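Bromness Textile Reuse Service Extends Household Collection to All Districts

The Bromness municipal council has approved the extension of its household textile collection to every residential district in the city. The service will begin in the northern districts in March and reach the remaining areas before the end of summer. Until now, door-to-door collection of clothing and household linen has been available only in the harbor area and the streets around Drastia Square.

Under the plan, residents will be able to set out worn or unwanted textiles once a month, on the same morning as paper and cardboard. Bags will be supplied free of charge and may be picked up at public libraries, the main bus station and the council service desk. A household may set out up to 4 bags at each collection.

The decision follows a trial that ran for a full year in the harbor area. A total of 1,879 households registered to take part. According to the council's report on the trial, most of the material handed in was clothing, followed by bed linen, towels and curtains. Shoes were accepted only in pairs, and a large number of single shoes had to be removed during sorting. The report recommends that the rules on footwear be printed on the bags themselves, and the council has accepted this recommendation.

Collected textiles will be taken to the sorting hall operated by Usetti on the eastern edge of the city. The company was awarded the sorting contract after an open call for bids and will handle material from Bromness for an initial period of three years, with the possibility of renewal. Items in good condition will be passed on to secondhand shops and to clothing banks in the region. Fabric that can no longer be worn will be cut into wiping cloths or sent for fiber recovery. The remainder will be treated as ordinary waste, and the amount will be stated in an annual report open to the public.

The council expects the extended service to cover 3,000 additional households in its first stage. Apartment buildings with shared waste rooms will receive a closed container in place of individual bags. Property managers will be contacted by letter and asked to name a suitable location for the container, which must be under a roof and reachable from the street. Buildings that cannot meet these conditions may use the bag service until another arrangement is found.

Funding for the extension comes from the existing waste budget, and household fees will remain unchanged for the current year. A review of costs is planned after the first twelve months of operation. The council has also set aside money for a repair fund, from which local groups may apply for grants of up to $200 toward sewing supplies, room rental or the repair of machines. Applications for the fund open in April and will be decided in the order in which they are received.

A separate agreement has been reached with the Venkataraman Center, which will hold evening classes on mending and altering clothes. The classes will cover hand stitching, replacing zippers, and shortening pants and curtains. They are open to adults at no cost, and places may be reserved at the front desk or by telephone. Participants are asked to bring one item they would like to work on. Thread, needles and fabric scraps will be available in the classroom.

Residents are reminded that textiles should be clean and dry when set out. Wet fabric can spoil the contents of an entire bag during transport. Carpets, mattresses, pillows and cloths soiled with oil or paint are not accepted and should be taken to the recycling yard on Drastia Road. Bags should be tied shut and placed at the curb before 7 a.m. Bags set out after the truck has passed should be taken back indoors until the following month.

The existing drop-off containers will remain in place during the change. Their use will be reviewed once the monthly service is running in all districts, and no container will be removed without prior notice in the city bulletin. A collection calendar for each district will be mailed to households in February.

Loose garments and towels are among the items covered by the service.
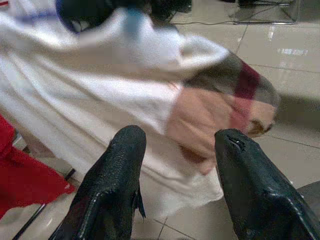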